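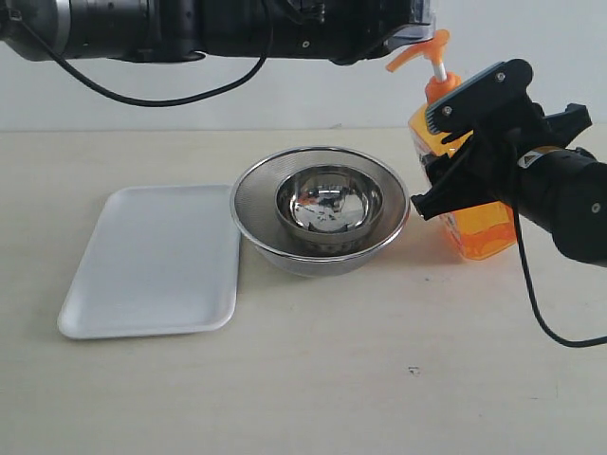
4 min read

Week 7: how soap does its job

Right, back to household chemistry, and I promise this one's gentler than last week's. Have the Pavham reader open if you can, as I'll borrow a couple of its diagrams.

Start with the problem. Oil and water won't mix. Water molecules cling to each other so strongly that grease gets shut out, so rinsing a buttery plate under the tap just pushes the butter about (try it tonight!).

A soap molecule has two ends. The head loves water, the tail hates it and would much sooner bury itself in grease. Put enough of them in a sink and the tails crowd into the fat while the heads face outwards — we call the little ball they make a micelle — and off it goes down the plughole. I draw them as tadpoles. My tadpoles are terrible, so please draw your own.

People have boiled fat with ash for well over 4,000 years, and the recipe hasn't changed much. Fat plus a strong alkali gives you soap plus glycerol. That's saponification, and yes, you do need to spell it in the March test.

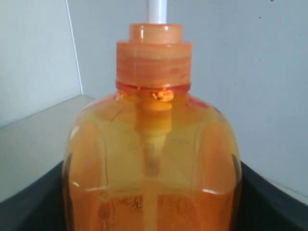

Fig. 2. Liquid soap dispenser, pump collar at the top.

Bars are usually made with sodium hydroxide and traditional liquid soaps with potassium hydroxide, which gives a softer product. Plenty of the liquids we call soap are really detergents, built in a factory with the same head-and-tail idea. Detergents cope better with hard water, where ordinary soap grabs the calcium and leaves that grey scum round the bath. I grew up in a hard water town and I can still picture ours.

For the practical we'll shake soap flakes with tap water and then with distilled water, keeping the tubes at 60 °C, and measure the height of the foam. Goggles on, hair back. Write up both results, even if they look daft — I'd much prefer a messy table to a tidy guess.

Before next time, read the Lamont chapter on surface tension and have a go at the first two problems.

3,034 shares · 7 comments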